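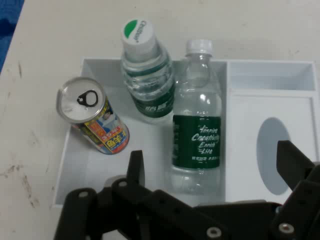
CLELTCOMBE – The public library in Cleltcombe will begin allowing bottled and canned drinks at its second-floor study tables in January, ending a ban that has been in place since the building opened. Each shared table will get a divided plastic tray, and drinks will have to stay in it.

The library board approved the change at its last meeting after a three-month trial in the Drirkbridge Room, the quiet study area on the north side of the floor. Students and other regular users had asked for it in a petition with over 200 signatures.

Under the new rule, drinks must be in a container that can be closed, or in a can that is kept in the tray when it is not being used. Coffee in paper cups is still not allowed on the second floor, and neither is food of any kind. The first-floor reading area, where snacks and open cups are already permitted, is not affected.

"People were bringing drinks in anyway and putting them on the floor next to their bags," said Fiorella Farina, the library's head of public services. "They got kicked over, and we were cleaning carpet. A tray on the table is easier for everybody."

The trays are ordinary desk organizers of the kind sold for pens and paper clips, with one large compartment and smaller ones beside it. Farina said staff looked at cup holders that clamp to the table edge but found that they got in the way of chairs and did not hold larger bottles.

The library has set aside $3,000 for the project. The money covers the trays, new signs and extra cleaning of the tabletops, some of which are more than ten years old and show it. The trays are being bought from Rarngate, an office supply firm that already has a contract with the city.

Not everyone on the board was in favor. Hongjun Wei, who voted against the change, said he was worried about the reference books and local maps that are often used at the same tables.

"One can of soda on a bound volume and that volume is finished," Wei said. "I would have liked to keep at least a few tables dry."

In response, the board agreed to set up separate tables for anyone using items from the local history collection. No drinks will be allowed there. Those tables will be next to the map cabinets and will be marked with a red sign.

Sihan Yuan, a nursing student who helped gather signatures for the petition, said she usually studies at the library from early afternoon until it closes at 9 p.m. She said going downstairs for a drink often meant packing up a laptop and notes and losing her seat.

"I just want a bottle of water where I can reach it," Yuan said. "The trays are fine. I lay my bottle down in there and it doesn't roll off."

The room's other users had a few complaints during the trial. Several said the trays took up too much of the smaller tables, and some people left empty bottles and cans behind in them. Library staff have since moved two recycling bins up from the lobby – one by the stairs and one by the printers – and the trays will be wiped down every evening after closing.

Eyerusalem Zeleke, who supervises the evening desk, said staff will give reminders for the first few weeks. After that, anyone who repeatedly leaves drinks outside the tray may be asked to move to the first floor. There are no fines.

Spills should be reported at the desk right away, Zeleke said. Paper towels will be kept there and in the Drirkbridge Room.

The board will review the rule in the summer. Comments can be left at either service desk or in the box by the main entrance.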